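Old DELL tower – worth keeping or strip for parts?

Forum > Desktop Hardware > Repairs and Upgrades
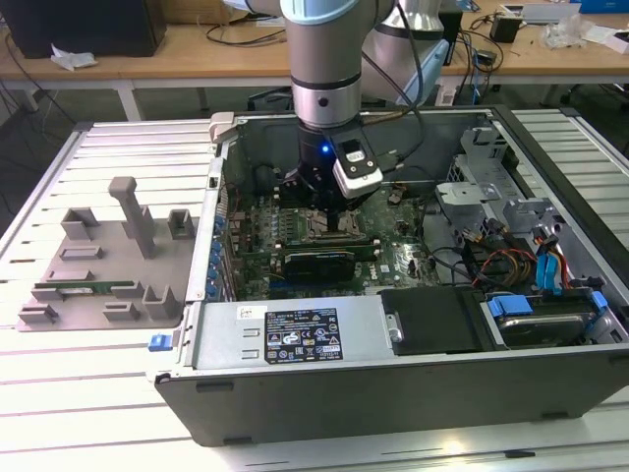
Side panel off, case lying flat. Hard drive is bottom right on the blue rails.

slotcover_sid
Posts: 759
I've got this DELL tower on the bench and need to decide what to do with it. The plan was to fit an SSD, give it a clean and use it for backups. It does power on and it gets as far as the BIOS screen, but then it sits there and the fan goes to full speed.

Things I've tried so far: new coin cell, one stick of memory at a time, different power lead. Same result each time. I haven't had the expansion card out yet. It's the one with the black shroud lying across the board.

Two questions. Is the card worth pulling first, and do the blue clips along the back lift up or slide? I don't want to snap one.

Ratchet_Jo
Posts: 874
Pull the card, yes. If the board has its own video output you can test without it. If it boots, you've found your problem.

On the ones I've had, the blue tabs hinge outwards. Press from the inside with your thumb and let it swing. Old plastic goes brittle so don't force it. Anything blue on these cases is meant to be undone by hand, same with the drive rails.

pennyfarthing7
Posts: 7
Sorry to be the miserable one but I'd strip it. By the time you've bought an SSD and maybe a power supply you could have had a small refurbished machine that uses a lot less electricity. I got a Famumov mini for the same job in August and it sits on a shelf and makes no noise.

Keep the rails and the SATA leads, recycle the rest.

slotcover_sid
Posts: 760
I do take the point about the electric. It would only be on for an hour at night though, so I'm not that bothered. And I've already got the SSD, a Nuvurden one that came out of a laptop.

Ratchet_Jo
Posts: 875
Don't agree with stripping it before it's been tested properly. The drive cage on these is solid and there's decent room to get your hands in. Try getting at the cables in one of those minis.

Fan at full speed after the BIOS screen could easily be a fan or sensor lead not seated. I'd check the thin wires near the rear panel as well, red and black in your photo. I can't tell from here where they go. Follow them along and make sure both ends are pushed home.

bodkin
Posts: 312
Has anyone asked about the hard drive? Unplug it and try again before you touch anything else. I had a tower that hung at exactly the same point and it was a dying drive. Takes two minutes – power lead off, data lead off, switch on.

Also the SSD will need an adapter bracket if you want it on those rails. Charbonneau do a plain metal one. Or stick it to the floor of the case with foam tape, it doesn't weigh anything.

pennyfarthing7
Posts: 8
Foam tape is a bodge. It goes soft when it's warm and then you've got a drive dangling off its cable.

bodkin
Posts: 313
Mine's been up with tape for years and hasn't moved.

slotcover_sid
Posts: 761
Drive unplugged, and it now gets past the BIOS screen and says no boot device. Fan still loud but it drops off after a bit. So bodkin was right about the drive, or at least it was part of it.

The clips hinge outwards as Jo said. Card is out, wiped down and back in, made no difference.

I'll order the bracket and an Erkum fan and see how it goes.

Ratchet_Jo
Posts: 876
Check the plug on the old fan before you order. Some of these have their own connector and a standard one won't fit without an adapter lead.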